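Visit to Zolberg: two grippers and a head camera

Lorcan Ní Chonaill and I spent a Wednesday in February at the Zolberg workshop, where Lukano and Kovács hands were set up side by side for visitors. We are replacing the end effectors on our packing cell and wanted to see both handle soft goods before asking for a quote. The catalogue figures are all for rigid blocks and say little about bags.

The morning went on the two grippers. The Lukano is a parallel jaw with a 70 mm stroke and flat rubber pads. The Kovács has three fingers, driven by tendons, with position feedback at the knuckles only. Both were mounted on the same model of arm and run from the same Sultis controller, so the comparison was fair in that respect at least. Cycle times were set by the host and we did not ask to change them.

On boxes and jars there was little between them. On fabric the difference was plain. The parallel jaw closed well on a folded edge but needed the fold presented to it, and when the cloth lay flat it pressed down and slid. The three-fingered hand gathered material inwards and lifted it from most positions, at the cost of a slow release. Out of 44 lifts on the fabric set, the Lukano missed 2 more than the Kovács, a smaller gap than I had expected from watching.

After lunch we moved to the camera side. Zolberg collects reference footage of people handling things at a table, seen from head height, and uses it to decide where a hand should close on an object that has no fixed shape.

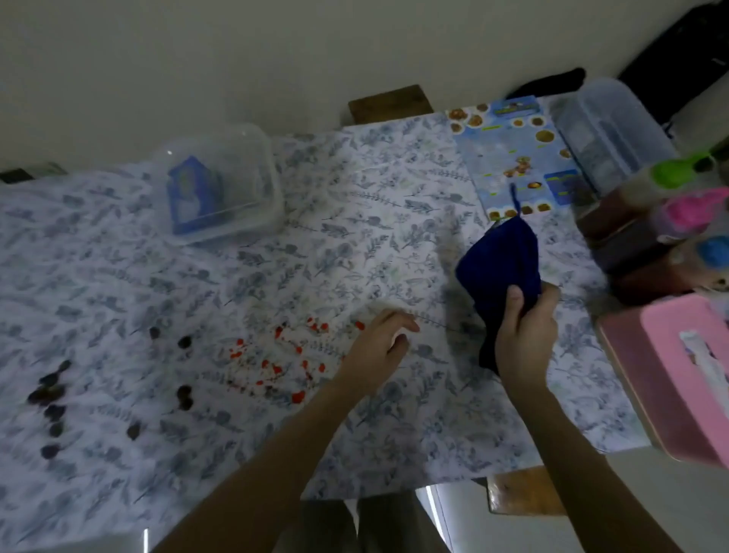
The view from the head has an obvious merit, in that the camera goes where the work is. It also has costs. The forearms come in from the bottom of the picture and hide part of the near side of the table, and patterned cloth gives the segmentation a harder job than a plain bench would. Lorcan asked whether a fixed overhead camera had been tried. It had, and the engineers keep one for checking — but the arms on the floor carry their cameras high and forward, and they prefer training footage that matches.

Small items are the weak point. Anything the size of a seed is lost once the image is scaled down for the controller, and neither hand could pick one up in any case. Zolberg treats these as clutter to be avoided.

We have asked for a loan of the Kovács hand with the softer pads. The mounting plate will need redrilling, and the Sultis controller wants a separate 24 V supply that our cabinet does not have at present.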